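The Randera and Brikura Grazing Agreement: A Review of the Text

March 12, 2018

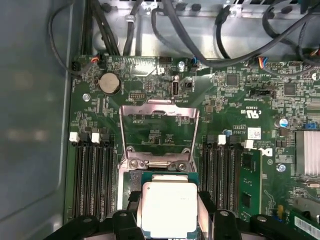

The agreement between the districts of Randera and Brikura on the shared use of the Grirnimine valley has now been published in full, and I have had the opportunity to read it with some care. Readers of this blog will know that I have followed the matter through three earlier posts. The present one is concerned with the text itself, with the obligations it places on each district, and with several questions that remain open before the agreement enters into force in May.

The background may be stated briefly. The Grirnimine valley lies between the two districts and has been used by herding families from both for longer than either district has kept written records. The upper valley falls within Brikura for administrative purposes. The wells, with two exceptions, are registered in Randera. For most of the year this arrangement gives rise to no difficulty. In the dry months the herds move upward for pasture and must come down for water, and it is on the descending tracks that disputes have occurred. Two of those disputes, in successive years, led to injuries and to the burning of enclosures, and the second led to the closing of the valley road.

The agreement consists of 9 articles and a schedule. The first two articles are declaratory. They affirm that the residents of both districts have a customary interest in the valley, and that nothing in the agreement alters the existing administrative boundary. I regard the second statement as the more important. Earlier drafts attempted to settle the boundary and the grazing question together, and each failed on the former. The decision to separate them was resisted in both district assemblies, where members argued that a grazing agreement without a boundary was an invitation to further encroachment. That concern deserves respect. However, the families who use the valley require water this year, and a boundary survey of the kind proposed would not have been completed in time to be of any use to them.

Article 3 sets out the movement of herds. Each district will issue written permits to the families entitled to use the upper pasture, and the permits will state the track by which the animals are to descend. The total number of cattle admitted to the upper valley in the dry season is fixed at 3170. This figure was taken from the last joint livestock register, and it has been criticized from both sides. Representatives from Brikura consider it too high for the condition of the pasture. Several elders in Randera have pointed out that the register was compiled in a poor year, when many families had already sold animals. I am not in a position to say which view is correct. It would have been preferable for the text to provide for an annual revision of the figure, and I hope that the joint council will treat the matter as falling within its general powers.

Article 4 concerns the wells. Each registered well will remain the responsibility of the district in which it lies, but access may not be refused to a permit holder during daylight hours. The article provides that a well may be closed for repair upon written notice to the other district. It says nothing of the length of such a closure. Those who recall the closing of the two lower wells, and the length of time for which the repairs were said to continue, will understand why this omission has been remarked upon.

Article 5 deals with damage to crops along the lower tracks. A farmer whose field has been entered by animals may apply to either district office, and the claim is to be assessed jointly. I welcome this provision. Under the former practice, a farmer in Randera whose field had been damaged by a herd from Brikura was required to apply to the Brikura office, which lies on the far side of the valley and receives the public on two mornings in the week. Most did not apply at all. They settled the matter with the herder directly or were left with the grievance.

Articles 6 and 7 establish the joint council. It will have an equal number of members from each district and will meet in alternation at Randera and Brikura. The chair will pass between the districts every year. A decision requires the assent of a majority of the members from each side, so that neither district can be outvoted. It follows that either district can also prevent a decision, and the text supplies no procedure for that event. During the public consultation it was suggested that a deadlocked question should be referred to the provincial administration. The suggestion was set aside, as I understand it, out of a reluctance on both sides to see the province drawn into the daily affairs of the valley. I share that reluctance in part. The province has not shown itself attentive to the valley in the past, and its one substantial intervention, the closing of the road, did more harm to the market at Grirnimine than to those responsible for the violence.

Nevertheless, a council which cannot decide will not hold the confidence of the public for long. I would suggest that the members adopt, at their first meeting, a rule by which a question left unresolved at two consecutive meetings is put to a mediator acceptable to both sides. This would require no amendment. Article 7 permits the council to regulate its own proceedings, and a rule of this nature would appear to be within that power.

Article 8 has received the most attention. It provides that no person is to be prosecuted by either district for entry, obstruction or damage to property committed in the valley before the date of signature. Offenses involving injury to a person are excluded. I have received several messages from readers who regard this article as unjust, and I do not wish to dismiss what they say. Families whose enclosures and stores were burned have a claim to something more than silence. At the same time, the prosecutions that were begun after the second dispute had made no progress in either district, and each new summons was answered by another from the opposing side. The article brings that exchange to an end. It should have been accompanied by a fund for those who suffered losses. The schedule refers to such a fund in a single line, without naming an amount or a source, and I consider this the weakest part of the document.

Article 9 contains the final provisions. The agreement will remain in force for 2 years and will be renewed for the same period unless one district gives notice of withdrawal 100 days before the date of expiry. The short term has been described in some quarters as a sign of weak commitment. I take the opposite view. Neither assembly would have accepted a longer one, and a term of this length will allow the districts to examine the results of two dry seasons before binding themselves again.

I turn now to the matter of implementation, on which the published text is brief. The permits are to be issued by the district offices, and both offices will need to prepare lists of the entitled families before the herds move. Brikura has announced that its list will be displayed at the district office and at the school. Randera has made no announcement. I would urge the Randera office to do so without delay, and to allow sufficient time for corrections. In the previous attempt at a permit system, a number of families discovered that they had been omitted only when they were turned back on the track, and the ill feeling from that season has not entirely passed.

There is also the question of who will supervise the tracks. The text refers to "wardens appointed by each district," but does not state whether the wardens will patrol together. Joint patrols were used for a short time after the first dispute and were, by most accounts, well received. Herders who would not accept instructions from the warden of the other district were willing to accept them from two wardens standing side by side. The patrols were discontinued for lack of money to feed the horses. It would be regrettable if a similar want of funds were to hinder them on this occasion.

A further point concerns language. The agreement was published in the official language only, and although summaries have been read aloud at gatherings in both districts, I am informed that those summaries differed in their account of Article 4. At one gathering in the upper valley it was stated that wells would be open at all hours, whereas the text limits access to daylight. A misunderstanding of this kind is easily corrected in March. It will be far more difficult to correct at the edge of a well at nightfall, with thirsty animals waiting. A single agreed summary, read in the same words on both sides, should be prepared by the two offices together.

Several readers have asked whether the Lukoševičius report on the valley, which was submitted to both assemblies during the negotiations, will be made public. I have put this question to each district office in writing. Brikura replied that it has no objection to publication, provided that Randera consents. Randera acknowledged receipt of my letter. The report is understood to contain a survey of the wells and an account of the traditional descent tracks, both of which would be of considerable use to the members of the council, and I can see no ground on which the residents who contributed to it should be prevented from reading it.

The first meeting of the joint council is to take place at Brikura once the members have been named. It will be open to the public, with the exception of any item concerning individual claims. I intend to be present and will publish my notes in this space. Residents who wish to submit written questions may leave them at either district office, marked for the attention of the council, and should keep a copy for their own records.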